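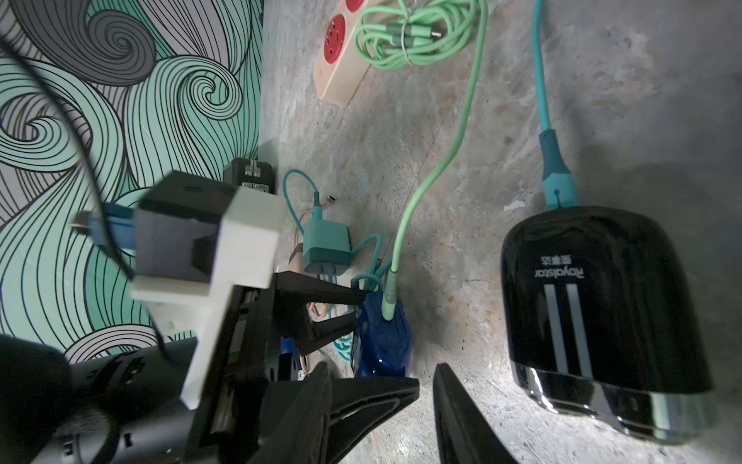 Visite du laboratoire de manipulation de Noltside

Compte rendu de la délégation, 6 janvier 2023

À l'invitation de Nuria Feyisa, responsable du programme Nurus, notre délégation a été reçue au laboratoire de manipulation robotique de Noltside. La visite portait sur une méthode d'apprentissage par démonstration appliquée aux objets souples, et plus particulièrement aux câbles, chargeurs et cordons qui encombrent les sols des locaux d'habitation.

La matinée s'est ouverte par un exposé sur les objectifs du programme. Les câbles demeurent un sujet difficile pour la robotique : leur forme change à chaque contact, ils se recouvrent les uns les autres et leur extrémité utile est souvent de très petite taille. L'équipe a choisi de travailler à partir d'une caméra placée au poignet du bras, au plus près des doigts de la pince, sans vue d'ensemble de la pièce.

Le poste de travail

Les essais se déroulent à même le sol, sur un béton gris, le long d'une paroi tapissée d'un papier peint à grandes spirales. Ce décor très chargé a été retenu à dessein. Mme Feyisa a expliqué que les premières versions du modèle, entraînées devant un fond uni, perdaient une grande part de leur précision dès que des motifs courbes apparaissaient à proximité d'un cordon.

Le matériel est ordinaire : un chargeur mural vert menthe et son fin câble bleu-vert, un câble USB vert clair maintenu par un lien torsadé, un adaptateur noir à broches repliables, une multiprise beige à prises rouges et un appareil noir de marque Royalstar. Plusieurs teintes voisines se côtoient, ce qui oblige le système à suivre le tracé d'un cordon sans se fier à sa seule couleur. Le support blanc fixé sur la pince est imprimé en 3D.

La méthode

Un opérateur guide d'abord le bras à distance et exécute la tâche demandée, par exemple saisir un connecteur ou dégager un chargeur. Chaque démonstration est ensuite découpée en phases d'approche, de contact et de retrait. Le modèle apprend à prédire le mouvement suivant de la pince, ainsi qu'un indice de confiance - c'est sur ce second point que porte l'apport principal des travaux. Lorsque l'indice passe sous un seuil fixé à l'avance, le bras recule, modifie son angle de vue et procède à une nouvelle estimation avant tout contact.

Les résultats présentés

La campagne commentée devant la délégation comprend 312 essais, répartis sur six tâches. Le laboratoire en déclare 247 réussis, un essai étant compté comme tel lorsque l'objet désigné est saisi sans déplacement de ses voisins. Les échecs se concentrent sur les câbles fins entremêlés, dont la pince saisit parfois deux brins à la fois. Les objets rigides et les fiches isolées posent moins de difficultés.

La délégation a demandé si ces résultats se maintenaient dans une autre pièce. La société Deltex, partenaire du programme, doit accueillir une seconde installation en avril afin de répondre à cette question, avec un revêtement de sol et un éclairage différents.

Échanges et suites

L'après-midi a été consacré à la consultation des enregistrements et à un entretien avec l'équipe chargée de l'annotation. Le protocole de découpage, mis au point dans le cadre du projet Ververidis, sera communiqué aux établissements partenaires. Notre délégation a exprimé le souhait de recevoir également le détail des essais infructueux - demande que le laboratoire a acceptée.

Nous remercions Mme Feyisa et l'ensemble de ses collaborateurs pour la qualité de leur accueil. Les membres souhaitant consulter les supports de présentation peuvent en faire la demande auprès du secrétariat.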